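The band was called Akura, and according to the radio they were playing one last show, ever, at the Skellbridge Pavilion. Dilek Yalçınkaya had already been to three of their last shows.

"This one's real," said Anil Mathew. He had the ticket page open. "2,687 seats, and 1,726 are gone."

"Gone where?"

"Sold, Dilek."

"The singer has a new record coming in August. Who puts out a record and quits?"

Anil said it was a goodbye record. She asked who had told him that, and he said the website. She asked who wrote the website.

Still, she didn't leave the kitchen. She had seen them first at seven years old, on her uncle's shoulders, and the drummer had dropped a stick and laughed. No one laughed up there now. They had a man to hand them sticks.

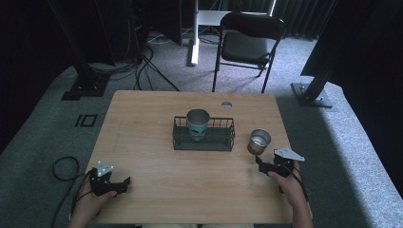 A teal cup in the rack, a silver one beside it.

"Saturday," Anil said. "Doors at six. Sunee's driving."

"Who's opening?"

"Navarrete."

"They broke up."

"They got back together."

Dilek looked at him for a while — long enough that he turned the laptop around to check the page himself.

"Fine," she said. "Get me the cheap seat. And ask if it's good for next year, too."

He bought two on the aisle.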